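Looking After the Two-Arm Bench: FAQ

We get lots of mail about how we keep our Traltia cell running, and we love it – keep it coming!

How often do you service the hands?
Every 70 hours of run time. We wipe down the finger joints, flex each finger through its full travel and listen for anything gritty. It's a quick job and oddly satisfying.

What do you check on the cables?
Start where the cable enters the gland beside the wrist. The gland nut should be snug and the jacket shouldn't twist when you turn it by hand. Then send both arms through their full reach and watch the slack. We leave a wide loop on the outer side of each wrist, so nothing pulls tight when the arms come in toward the middle.

How do you know the two arms still agree with each other?
We do a two-handed grip on the geared test piece, the one with the white ring on a round black base. Both hands come in from the sides, fingers over the ring, thumbs underneath. If one side shows up early, the base slides, and it's time to redo the zero on that arm. We run this after every service and any time a wrist has been off. 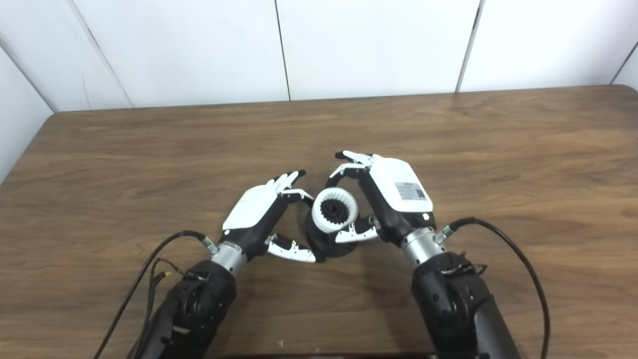

Can I use a different test piece?
Sure! Jenon and Brukia owners have written in with all kinds of things. Pick something with a flat foot and keep using the same one, or your notes won't compare.

What if a finger lags?
Power down, wait 7 minutes, then home the hand again. Still slow? Look up code 323 in the Schnyder controller manual before you open anything.

Last updated 16 April 2022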